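Search this journal
Advanced search
Go

4. Stock Buffers and Cash Reserves in Small Retail Firms

4.1 Setting and data

The firms in this part of the study are small retailers of household goods in and near the town of Civmont. Each has one owner or two, a single store, and no finance staff. We asked every owner for monthly sales records, supplier invoices, and bank balances covering two full trading years. Of the firms that agreed, 19 could supply all three, and the results below rest on those firms alone. Together they gave us 1037 supplier invoices. We entered each by hand, with the order date, the delivery date, the amount, and the payment terms.

The question is a simple one. A small retailer that wants protection against a bad quarter can hold extra stock or it can hold extra cash. Both cost money. Extra stock ties up storage space and may have to be marked down. Extra cash sits in an account earning little, and the owner may be tempted to spend it on something else. Section 3 showed that most owners do not treat these as alternatives. They decide on stock when a supplier's catalog arrives and think about cash when the rent is due.

4.2 How owners set their stock levels

Owners set stock levels mostly by habit. When asked how much of a product line they liked to have on hand, they answered in weeks of sales, but the figure they gave was often well below what their invoices implied. The gap was widest for goods bought from Grube, the largest wholesaler in the area, which offers a lower unit price on orders above $4000. Several owners told us they rounded up to that amount as a matter of course. One described the discount as "the only margin I have left."

The discount is real, but it is smaller than it looks. Once storage and later markdowns are counted, the saving on a rounded-up order shrinks, and for slow lines it disappears. Baskets, storage boxes, and garden items were the slowest lines in our sample. Kitchen goods and cleaning supplies moved fastest, and for these the larger order usually paid for itself before the next one was due.

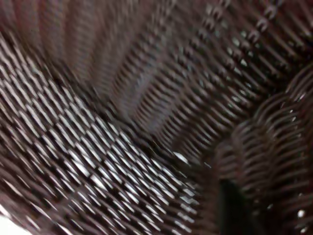 Figure 4. Woven wicker, close view.

Delivery times matter as well. A firm that waits a long time for goods has a better reason to hold stock than one that can reorder on Sunday night and have a delivery before the next weekend. We therefore split the invoices by supplier. Orders from Grube arrived on a steady schedule throughout the two years. Orders from Drolletberg, a smaller importer, were far less regular, and the longest delays came in June, when owners were trying to fill their shelves for summer. We expected firms that relied on Drolletberg to hold more stock. They held slightly less. The likely explanation is that Drolletberg asks for payment with the order, which leaves the owner short of cash to build a buffer at all.

4.3 Cash reserves

We define the cash reserve as the lowest bank balance in a month divided by that month's fixed costs. Rent, wages, insurance, and loan payments count as fixed costs. Owner's drawings do not, although we return to them in Section 5. By this measure roughly 40 percent of firm-months ended with a reserve below one, meaning that at some point in the month the firm could not have paid its fixed costs from the bank alone.

Low reserves were not spread evenly. They bunched in the months after a large stock order, and the pattern held when we left out the holiday season. The firms with the thinnest reserves were also the most likely to pay a supplier late in the following month. Late payment then cost some of them their discount on the next order — the same discount that had led them to buy so much in the first place.

A written plan made some difference. Firms that had put down on paper what they would do if sales fell sharply kept higher reserves and placed fewer rounded-up orders. We do not claim that writing the plan caused this. Careful owners may write plans and also watch their cash, and our sample is too small to separate the two. The forecasting worksheet developed for the Folard project, which we handed out at the end of the first year, was filled in by most owners but updated by few, so it offers little help on this point.

Related articles
Trade credit and late payment among independent retailers
Do small firms use their budgets?
Quantity discounts and the cost of slow stock
Owner's drawings in the first five years of trading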